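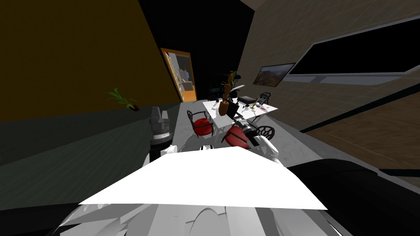
Revathi Kartha nos respondió que un niño de siete años no pide que le lean mejor, pide que le lean otra vez, y que casi todo lo que veníamos llamando «comprensión» en nuestros borradores era, visto desde la alfombra de la biblioteca, puro gusto por volver a la misma página.

Figura 2. Interior generado por ordenador, con una encimera verde oscuro y una puerta abierta al fondo.

Inicio | Números anteriores | Autores | Envíos | Buscar

4.2. La relectura en voz alta como petición

Le debemos a esa respuesta, que llegó en marzo y que releímos más de una vez con el café ya frío, buena parte del giro que toma este apartado. Hasta entonces habíamos ordenado las 1133 intervenciones infantiles según el momento del cuento en que aparecían - antes, durante o después de la lectura -, siguiendo con toda confianza el esquema de Prosser y Enache, al que seguimos teniendo mucho cariño. El esquema funciona bien con relatos que los niños oyen por primera vez, pero se queda corto cuando ya conocen el final y se adelantan a decirlo (y vaya si lo dicen, a menudo a coro).

Volvimos, pues, a las transcripciones de las 16 sesiones celebradas en Skondby y separamos las peticiones de repetir un pasaje de las preguntas sobre la trama. En 13 de ellas, las peticiones se concentraban en frases con estribillo o en nombres de personajes que daba gusto pronunciar, aunque ninguno de los dos álbumes elegidos se había escrito pensando en la lectura coral. Emlyn Morris nos hizo notar, con su paciencia habitual, que la voz de quien lee también cambia en la segunda vuelta: se hace más lenta y deja huecos. De esos huecos, y de lo que los niños ponen en ellos, nos ocupamos en el apartado 4.3.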